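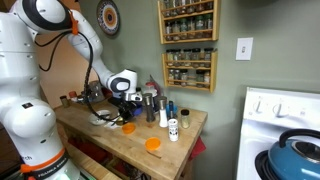 Quel titre le cercle de lecture a-t-il retenu pour la prochaine séance ? Le recueil de nouvelles « Umham », proposé par Mme Akua Eshun et adopté par 9 voix.

Accueil | Agenda | Cercle de lecture | Comptes rendus | Contact

Temps de lecture : 2 minutes

Compte rendu de la réunion du cercle de lecture de Jomorthorpe
Séance du 18/03/2019

Présidence : Mme Ama Boateng
Secrétariat : M. Eskil Granström
Membres présents ou représentés : 17
Excusée : Mme Adaeze Nwankwo (pouvoir donné à Mme Eshun)

1. Approbation du compte rendu précédent
Le compte rendu est approuvé à l'unanimité, sous réserve d'une correction demandée par Mme Yevdokiia Kushnir : le roman discuté en dernier lieu s'intitule « Šťastný » et doit être cité avec ses signes diacritiques.

2. Choix du prochain titre
Deux ouvrages étaient soumis au vote. Mme Eshun présente « Umham », dont les nouvelles se déroulent dans une même vallée à des époques différentes. M. Granström défend « Le Phare de Jamano », roman policier, et relève que le cercle n'a pas inscrit ce genre à son programme depuis deux saisons. Mme Kushnir s'inquiète de la longueur du second volume – plus de quatre cents pages – au regard du délai de lecture.
Résultat : « Umham », 9 voix ; « Le Phare de Jamano », 7 voix ; une abstention. Le roman policier reste inscrit sur la liste d'attente.

3. Acquisition des exemplaires
La présidente est autorisée à commander 20 exemplaires. Le prêt est consenti pour 40 jours, sans renouvellement. Les exemplaires de « Šťastný » encore en circulation doivent être rendus avant la fin du mois de mars.

4. Questions diverses
Mme Kushnir demande que les extraits lus à voix haute soient communiqués aux membres à l'avance. La demande est acceptée. La proposition d'inviter un traducteur est renvoyée à la prochaine séance, Mme Nwankwo souhaitant la présenter elle-même.

L'ordre du jour étant épuisé, la séance est levée à 20 heures.

Le secrétaire de séance,
Eskil Granström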